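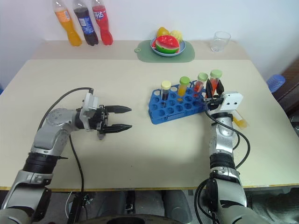
Bottled soft drinks, a cutting board and a test tube rack on a cream-coloured table.

Corkum extends closure testing to small bottlers

Corkum has opened its bottle closure testing service to producers filling fewer than 3,000 bottles a week. The service was previously available only under annual contract. Bookings open in January.

Each test covers a batch of 22 filled bottles of a single drink and closure type. Bottles are checked for opening torque, gas retention and leakage when laid on their side. Carbonated drinks are held at room temperature for the full test period and weighed at the start and at the end. Results are issued as a written report, with readings given for every bottle as well as the batch average.

A batch passes when at least 95 per cent of its closures fall within the torque range agreed with the bottler before testing. Leakage is reported separately — a single leaking bottle is recorded as a fault whatever the torque result.

The test method was developed with Gallardo, which supplies screw closures to the drinks trade, and was tried on over 110 batches before release. Planov will handle collection and return of crates. Glass bottles with crown caps are not covered at present.

Bottlers should supply drinks in their normal retail packaging, with labels applied and the filling date marked on the crate. Part-filled or previously opened bottles cannot be accepted. Samples are not returned after testing unless this is requested at booking.

Crates are received at the Corkum laboratory every Wednesday before noon. Price lists and booking forms are available from the Corkum sales office. Press enquiries are handled by Otodico on behalf of Corkum.

ENDS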